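Kirkard Opens Repair and Lending Room for Solid Wood Tables

Light-colored wooden tabletops, bare and ready for use, are at the center of a new service for homes, schools and small offices

RULLBRIDGE, 27 June 2023 – Kirkard, a furniture workshop that repairs and refinishes tables, today announced the opening of its new Table Room in Rullbridge. The room will take in worn wooden tables from homes, schools and small offices, refinish the tops, and lend out a replacement while the work is being done. It replaces the company's two older counters in the same town, which have now closed.

The Table Room has places for eight tables to be worked on at one time. Kirkard has refinished 2,957 tabletops since it began keeping a count, most of them kitchen and dining tables that had been in daily use for many years. The company expects the new room to shorten the wait between drop-off and return, which has been the most common complaint from customers.

The service covers any table with a solid wooden top. Customers bring the table in or book a pickup. A member of the workshop looks over the top, the edges and the joints, and the customer is given a written price before any work starts. If the price is accepted, the table is tagged and a lending table goes home in its place the same day. There is no charge for borrowing the lending table during the agreed repair period.

The starting price for a full refinish of a kitchen table is $695. The price includes removal of the old finish, repair of small dents and scratches, sanding, two coats of the new finish, and delivery within the town. Extra leaves, benches and deep burns are priced separately. Customers outside Rullbridge can still use the service but will pay for transport both ways.

Kirkard said it has chosen to work mainly in pale finishes. Many of the tables that reach the workshop were stained dark at some point, often more than once, and customers regularly ask to have the wood returned to a lighter color. A light top shows crumbs and spills more readily than a dark one, and it also makes a small kitchen easier to work in during the winter months. Customers who want a dark finish can still ask for one.

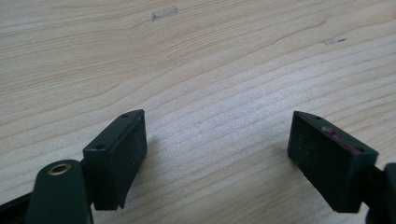 The finish used for most jobs is a clear matte oil from Owino, a supplier that Kirkard has worked with since its first year. The oil goes on thin and is wiped back by hand. It does not form a thick coat on top of the wood, so a scratch or a ring left by a cup can be sanded out and oiled again at home without stripping the whole table. Each customer receives a small tin of the same oil and a printed care sheet when the table is returned.

The care sheet has been rewritten for the opening. It now fits on one page and gives the following advice:

Wipe the table with a damp cloth and dry it straight away.
Do not leave wet cloths, sponges or plant pots on the wood overnight.
Use a mat under hot pans. Oil does not protect wood from heat.
Lift things across the table. Dragging a heavy bowl or a box of tools will mark any finish.
Deal with colored smudges early. Crayon, lipstick and beet juice usually come off with mild soap if they are cleaned the same day.
Oil the top again twice a year, or when water stops beading on it.

A longer version with notes on deep stains, loose joints and tables kept in sunny rooms can be picked up at the front desk.

Lending tables

The lending tables were made for the new room by Hirnico, a small maker of plain household furniture. They come in two lengths and have straight legs that unbolt for carrying. Each one has a wooden top finished with the same oil used in the workshop, so that customers can see how the surface behaves in an ordinary week before their own table comes back. The legs are fitted with felt pads. Bolts and a wrench are kept in a cloth bag tied under the top, and customers are asked to check that the bag is still there before the table is collected.

Lending tables may be used for meals, homework, sewing and other everyday jobs. Normal wear is expected and there is no fee for light scratches. Kirkard asks that they not be used outdoors or as a sawing bench. A refundable deposit is taken when the table leaves the room and returned when it comes back. Customers who wish to keep a lending table may buy it, with the deposit counted toward the price.

Until now, the company kept only a few spare tables, none of which matched, and customers often had to go without. Families with young children were the least able to wait. Several put off repairs for years because the kitchen table was the only large surface in the home, and some tables arrived with damage that could have been fixed quickly if it had been seen sooner.

Work open to view

The Table Room has been laid out so that customers can watch the work. The sanding area is behind glass to keep the dust in, and the oiling benches stand in the open part of the room near the windows. Tables wait on low racks along the back wall while the oil cures. The floor is marked with tape to show where visitors can stand. Ear protection is available at the desk, though it is only needed on the other side of the glass.

Short sessions on table care will be offered for people who want to do the work themselves. The first sessions deal with cleaning and oiling, and later ones will cover sanding out rings, filling small dents and tightening loose legs. People are welcome to bring a drawer front, a cutting board or a single chair to practice on – full-size tables should be booked in through the repair desk. Materials are included in the cost of each session, and aprons can be borrowed.

The room also has a shelf of offcuts, which are free to take. These are mostly short pieces left over from edge repairs and new leaves. They are useful for testing an oil or a stain before it goes on the real table, and the workshop suggests that anyone refinishing a table at home do this first. The same oil can look quite different on two pieces of wood, even when both seem pale to begin with.

Schools and offices

Kirkard will offer a separate rate to schools, libraries and offices that send in several tables together. These jobs will be taken in batches and planned around school breaks where possible. School tables tend to need more work on the edges than on the middle of the top, and the price is set after a visit to see them in place. Tables with laminate or metal tops cannot be accepted.

A goal of 500 tables has been set for the first full year of the Table Room, counting both household and batch work. The company will decide in November whether to add evening hours. It also plans to look at a second room outside Rullbridge, but no site has been chosen and no date has been set.

Customers who left tables at either of the old counters do not need to do anything. All work in progress has been moved to the new room, and the tags and written prices remain valid. Anyone who has lost a tag can collect their table with a photo of it and a form of identification.

Booking and visits

Repairs can be booked at the front desk or by phone. When booking, customers should have the length and width of the table, the number of legs or the type of base, and a short note of any damage. It helps to mention whether the table has been waxed, as wax has to be taken off before oil can be applied. Narrow stairs and tight doorways should also be noted for pickups.

Parking for loading and unloading is at the side entrance. There is a ramp, and carts are kept just inside the door. Tables should be brought in empty, with drawers removed or taped shut – glass tops and loose covers are best left at home.

About Kirkard

Kirkard repairs and refinishes wooden tables for homes, schools and offices. The company works from the Table Room in Rullbridge and does not sell new furniture apart from its lending tables.

Media contact

Press Desk, Kirkard, The Table Room, Rullbridge. Samples of the finish and a price list are available on request.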